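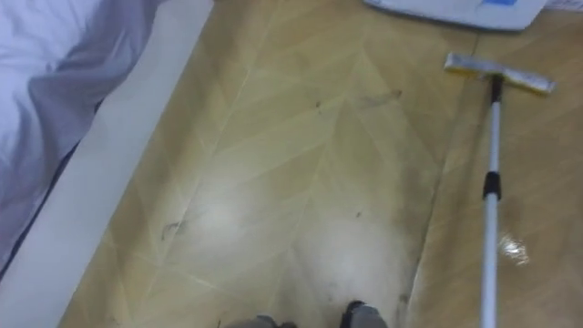
ラジオのパーソナリティが替わるときの、あの落ち着かない感じってなんなんでしょうね。

4月の改編で、ずっと聴いていた夜の番組「ゾサッハ」(Zesachって書くんですけど、読み方は番組内でも最後まで統一されなかった)の担当が替わりました。イム・ウンジ(Eun-ji Lim)さんから、タク・ハラン(Ha-rang Tak)さんへ。コミュニティFMのTonmontで夜10時からやってる、知ってる人は知ってるけど知らない人は一生知らないタイプの番組です。

わたしが聴きはじめたのは前の職場にいたころで、帰りのバスの中でアプリをいじっていたらたまたま流れてきたのが最初でした。そのときウンジさんが、近所のパン屋の食パンが5枚切りから6枚切りになった話を延々としていて、これが妙によかった。曲もかけずに15分くらいしゃべってたんじゃないかな。バスを降りてもイヤホンを外せなくて、そのまま家の前で最後まで聴きました。冬だったのに。

で、最終回です。第506回。もっとキリのいい数字で終わればいいのにと思ったけど、改編の都合なんだからしょうがない。500回のときは特番をやって、メールもたくさん読まれて、ケーキまで出てきたんですよ(ラジオだから見えないんですが、フォークのかちゃかちゃいう音がずっと入っていた)。あれに比べたら最終回はほんとに普通で、天気の話、道路工事の話、リスナーから来た「冷凍うどんは何分チンしますか」のメール。残り6分になってようやく「えー、今日で終わります」って。いや遅いよ!と声が出ました。

最後の曲が終わったあと、ウンジさんがハランさんをスタジオに呼んで、ヘッドホンを渡すんです。そのときマイクがぼこっと鳴って、二人ともちょっと笑って、そのまま時報。泣かせる気がまるでない。わたしは泣きましたけど。

翌週からのハランさんの回、正直に言うと初回はきつかったです。声が悪いとかじゃなくて、むしろいい声なんだけど、間がちがう。ウンジさんは話の途中で平気で黙る人だったので、こっちもその沈黙の中でお茶を淹れたりしていたのに、ハランさんは隙間なくしゃべる。お茶を淹れる暇がない。しかもオープニングの曲も替わっていて、あれはびっくりしました。あのボヨンボヨンしたベースの曲、好きだったのに。

検索してみたら、掲示板でもやっぱり荒れ気味でした。「もう聴かない」って書いてる人もいて、気持ちはわかるけど一回で決めるのは早くない?と思いながら、自分も二回目は途中で寝ました。人のこと言えないですね。

風向きが変わったのは三回目です。機材トラブルでCMが流れなくて、ハランさんがつなぎで、昔ブリンクマン(Brinkmannの古いラジカセです、実家にあったそうです)で深夜放送を録音していた話を始めたんです。29分テープを回して、あと1分を残しておくのがこだわりだったと。その1分に何を入れるのかというと、自分の声で番組の感想を吹き込んでいたらしい。小学生が。しかもそのテープがまだあるらしい。これはちょっと聴きたいじゃないですか。

わたしもやってたんですよ、似たようなこと。うちはラジカセの前にもう一台ラジカセを置いて録るという原始的なやり方だったので、母の「ごはんだよ」がだいたい入っていました。サビの真ん中で「ごはんだよ」。いまでもその曲を聴くと、頭の中で母が呼びます。

その話をメールに書いて送ったら、なんと翌週読まれました! ラジオネームは変えたことがないので、たぶんウンジさん時代からの常連だと気づいてくれたみたいで、「前から聴いてくださってる方ですよね」と言ってくれて。そのあとハランさんが、ほんの2秒くらい黙ったんです。なんだ、黙れるんじゃん、と思いました。お茶は淹れられなかったけど。

ちなみにウンジさんのほうは、Andusという配信サービスのほうで不定期にしゃべりはじめています。こっちは時間の制限がないせいか、前よりさらに脱線がひどくて、この前は引っ越し先のブレーカーの話だけで終わりました。最高です。ただ配信だと好きなときに聴けるので、かえって後回しにしてしまって、もう三本たまっています。10時になったら勝手に始まって、聴き逃したら終わり、というのにずいぶん助けられていたんだなあと。

あ、聴いてみたい方へ。Tonmontはアプリからだと地域外でも聴けますが、今の版はバックグラウンドにするとたまに音が切れます。ブラウザで開いておくほうが安定してる気がします(うちの環境だけかも)。あと、番組のメールフォームは件名が空だと送信できなくて、しかもエラーも出ないので要注意。わたしは一通これで消えました。けっこう長く書いたやつが。

次回のメールテーマは「捨てられないカセット」だそうです。実家に電話して、押し入れの奥の箱がまだあるか母に聞いてみます。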